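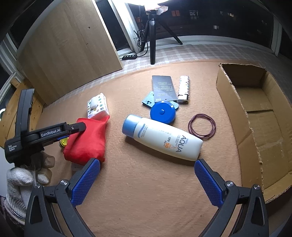 How soon should I ring for a repeat prescription?
Please give us five working days if you possibly can. The request goes to one of the doctors to be signed, then over to the chemist, and the chemist needs a little time of their own to get everything bagged up. If you are going away in April and need your tablets early, just tell us the dates when you ring and we'll do our best to sort it out before you set off.

I've moved to Bandport. Can I still stay with the surgery?
Yes, as long as you are on our side of the river. The new houses past the Villow roundabout are fine too. If you're not sure, give reception your postcode and they will look it up while you wait.

Can I ask to see the same doctor every time?
You can certainly ask, and we'll always try. Plenty of our patients with long-standing conditions (diabetes, thyroid trouble, asthma and so on) like to stick with someone who knows their story, and we quite understand that! Dr Van Leeuwen does get booked up well ahead, so if it's something that can't wait, you may be offered whoever is free that morning. Your notes are there for all of them to read.

Who is Veerle Aerts?
Veerle is our practice nurse. She looks after blood tests, dressings, blood pressure checks and the yearly reviews, and she is very good with people who don't like needles, so do say so when you book and she'll give you a longer slot and let you lie down.

Do I have to go without breakfast before a blood test?
It depends on the test. For most of them you can eat and drink as you normally would. If you do need to fast, it will be written on your form, and you can still have water (please do, it makes finding a vein so much easier). Keep taking your usual medicines unless you've been told otherwise.

When will I hear about my results?
Most come back within a week, though one or two of the rarer ones take longer. Ring after two in the afternoon, when the phones have calmed down a bit. Reception can tell you whether the doctor has marked your result as normal or would like a word with you, but they can't go into what it all means.

Where do I park?
There are 18 spaces behind the building, and they fill up early. The car park on Pusum Lane is 200 yards away and free for the first two hours. The number 23 bus stops right outside.

May I bring someone in with me?
At the moment we're asking people to come alone where they can, but if you need a carer, an interpreter or simply a steady arm, of course bring them along. Masks for both of you, please, unless you're exempt.

Last updated March 7, 2021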